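Salt room therapy

Salt room therapy, also called dry salt inhalation, is a complementary treatment in which a person sits in a closed room and breathes air that contains very fine particles of salt. It is offered mostly to people with long-lasting cough, blocked sinuses or mild asthma. It does not replace ordinary medicines, and persons who use an inhaler are told to keep it with them during the session.

The practice has its beginning in the observation that workers in salt mines seemed to have fewer chest complaints than other miners. Some mines later opened underground rooms for patients. The modern salt room is an attempt to bring the same air to a town building.

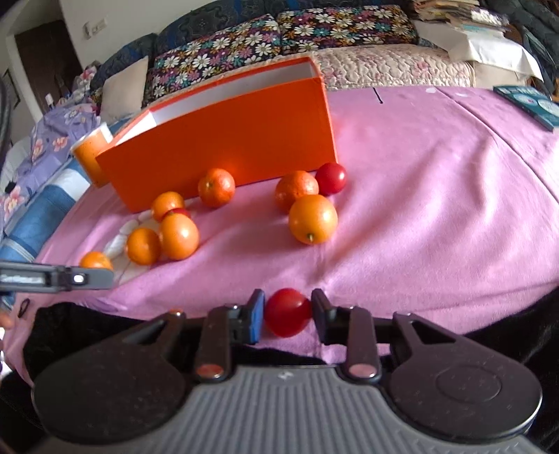
In the village of Vunodach, an old mine gallery was used for this purpose for many years. Patients went down in the morning and stayed until the midday meal. The gallery had beds for 377 guests in a season, which ended in August.

Method

A machine called a halogenerator crushes dry salt and blows it into the room. The visitor sits in a chair and breathes normally. At the Latuheru centre a course costs 3595 in the local currency and children under 5 are not accepted. The salt on the walls is mainly for decoration and has little effect on the air. 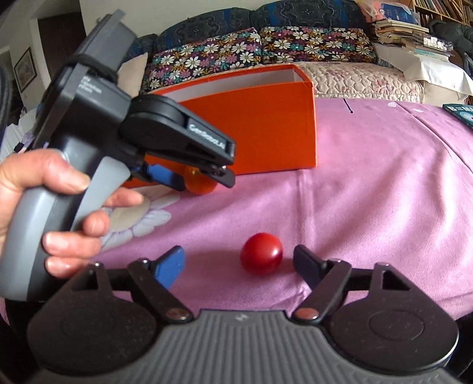

Evidence

Studies of the treatment are mostly small, and many had no comparison group. Pranab Munasinghe, who reviewed the records of 600 visitors at Latuheru, wrote that many of them reported easier breathing, but that their lung tests changed very little. Lama Shboul has argued that rest and quiet may explain a part of the benefit. Possible side effects are a dry throat, irritated eyes and, in some people with asthma, a tighter chest.

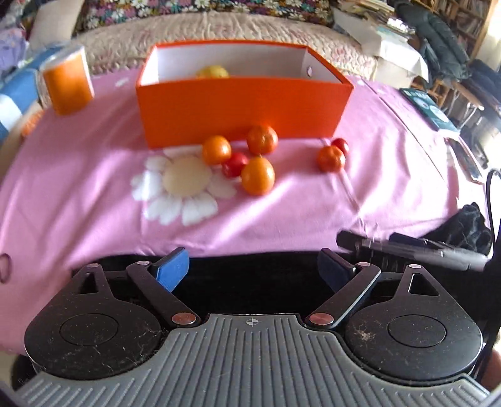
Hand-held gripper on a pink tablecloth.

See also: Steam inhalation; Spa treatment; Avar salt baths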